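Acoustic ceiling panels in a school hall, anyone done it?

bayu_h
Wednesday evening and I'm still grinning, because the district finally signed off on our hall refurb! It's a 50s brick box with a flat roof, and the echo is terrible. The architect wants Cuneck baffles hung across the whole ceiling. Has anyone here lived with those in a room that's also a gym?

trusswork
Love this kind of job. We put Cuneck in a lunchroom and it was like somebody turned the volume down. For a gym, though? Dodgeballs. I'd go with fixed wall panels up high and leave the ceiling alone.

Yoga Sopacua
Gotta disagree with trusswork. Walls alone won't fix a flat roof over a hard floor. We did 90 baffles at Sumampouw with wire guards and they've had 10 years of volleyball. Lost 2!

trusswork
Fair enough, but what did the guards cost? That's where ours fell apart.

Yoga Sopacua
More than the baffles, lol. Worth every cent when the choir sings in there.

bayu_h
OK, guards are going on the list. Next question, floors. I'm torn between maple and a pale vinyl plank.

plumb_bob_50
Maple!! You can sand it and start over. Ask for a sample in a satin finish and leave it under the hall lights until November.

trusswork
Vinyl if they stack chairs on it every day. Sorry, plumb_bob.

Bayu Hartono (bayu_h)
Leaning maple. I really like pale wood next to black and gray.

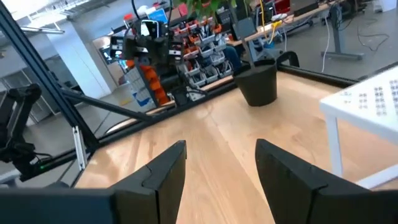
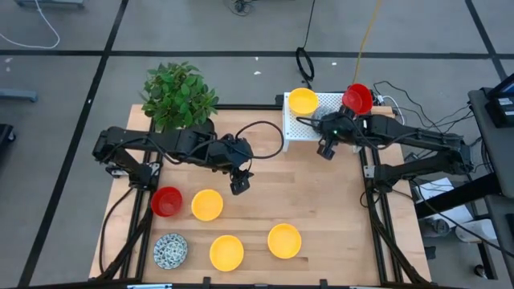
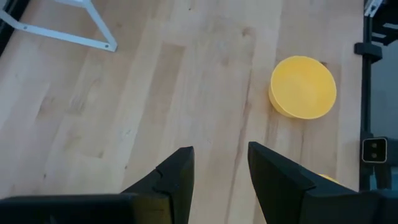 Light wood tabletop, all three

plumb_bob_50
Yep, go pale. Post the hall when the baffles are up!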